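Praltel Tabletop Club Kit

For school clubs, college teams and after-hours groups with a table

Stock no. 2861 | In stock | Ships in two boxes, one of them heavy

The Praltel Club Kit is a set of table gear for student teams working on two-arm kitchen tasks. It supplies the mat, the crockery, the things that hold the crockery and a binder of task cards. You supply the arms, the students and the patience.

We put the first kit together for the Feltirham robotics club, whose members had been practicing on whatever the staff lounge would lend them. The staff lounge has since asked for its mugs back. Two of them were returned.

What's in the boxes

Brown table mat, rolled. Leave it flat overnight with books on the corners before you tape anything down.
Wooden tray with rounded corners
Mug rack with post and pegs, plus mugs
Slatted dish rack and plates in mixed colors
Play food, bagged
Task binder, 23 cards, spiral bound
Spare pegs for the mug rack (you will want these by the second meeting)

Robot arms, grippers, mounts, cables and table are not included. Neither is a broom.

The task cards

Cards are sorted by how long they tend to keep a new team busy. The early ones are modest: move the tray, put a plate in the rack, take it out again. Card 9 asks for a mug to be hung on a peg, and clubs usually budget one meeting for it. Feltirham spent almost 18 hours on Card 9 and now regards it as a personality test.

The later cards need both arms. One holds, the other places, and whoever wrote the handoff code stands very close to the emergency stop. Each card gives a start layout, a finish layout and a scoring line. Teams are free to argue about the scoring line. They will anyway.

Using the kit with the Goel Cup rules

The kit follows the table layout for the Goel Cup student division, Kitchen class. A run is scored out of 80, with points off for drops, for plates left leaning on something they shouldn't be leaning on, and for human hands over the mat. Shouting at the arms is permitted and has so far made no difference to any score.

If your team is entering in August, order the kit with the Drurell corner markers. They stick to the mat and come off again without taking the surface with them. Masking tape doesn't.

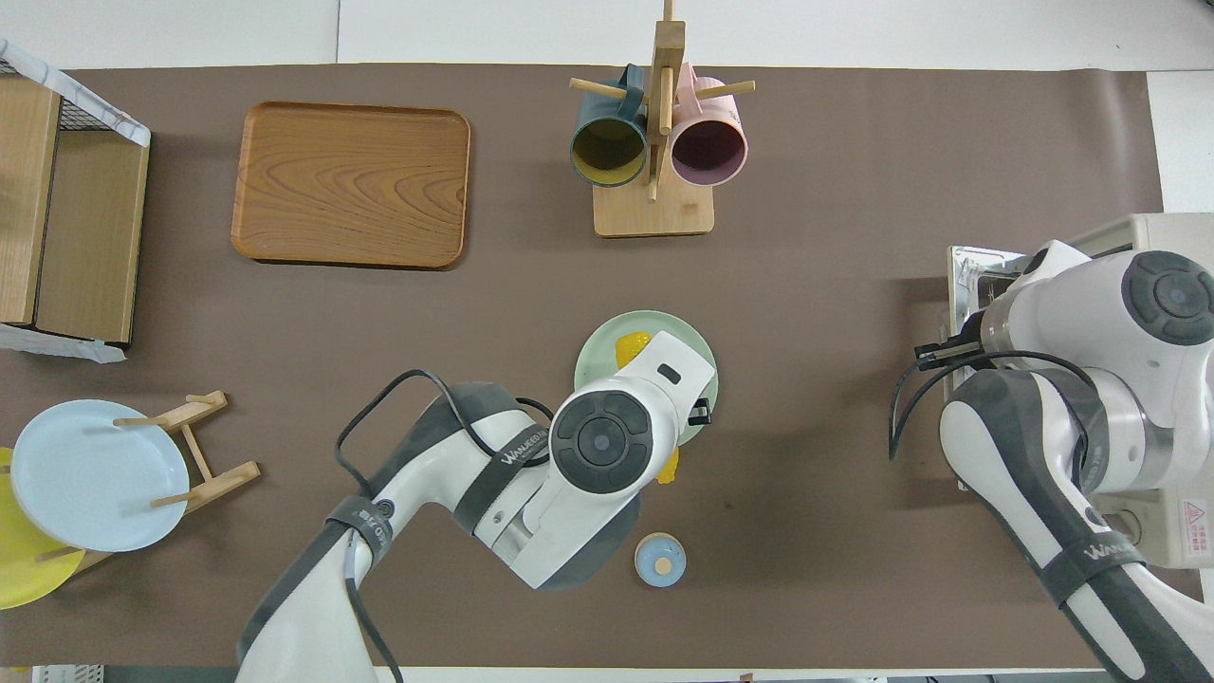
Plate task with two arms. Mug rack and tray at the back, dish rack at lower left.

Care and replacements

Wipe the mat with a damp cloth. Don't put the wooden parts through a dishwasher, even as a demonstration of confidence. Plates and mugs are sold singly, and you can pick the color, though we can't promise the exact shade will match a set from last year. If your vision code depends on the exact shade, that's a good topic for your next meeting.

Missing a card? Write to us with the card number and we'll send the page. Please check inside the tray first.

Ordering

Clubs can order by purchase order or card. School orders placed on a Sunday are picked the next working day. Returns are accepted on unopened boxes, and on opened ones if everything that went into the mail in one piece comes back that way.

Also in this range: Drurell corner markers, spare peg pack, extra mat, blank task cards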